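Does the Tawfik Crossover Rule Beat Holding?
Student project report, Dristness College, Intro to Finance

Our group tested the moving average rule sold in the Tawfik newsletter. It claims you can get out before a drop and back in near the bottom. We doubted it from the start.

Method
We used 1000 trading days of prices for Jakness and Suder and started each account with $800 on paper. The rule made 4 trades in Jakness and far more in Suder.

Results
Before fees the rule came out slightly ahead on Jakness. With fees it lost to plain holding on both stocks. The newsletter's own charts leave fees out, and they stop in August, right before a bad stretch.

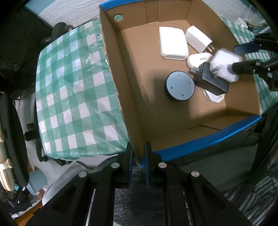
Fig. 1. Open cardboard box on a checkered tablecloth.

Limits
Two stocks prove very little. One member wanted to keep only the first 400 days, where the rule looks great. We voted no. We would want to see small companies and a long flat market before trusting any of this with real money.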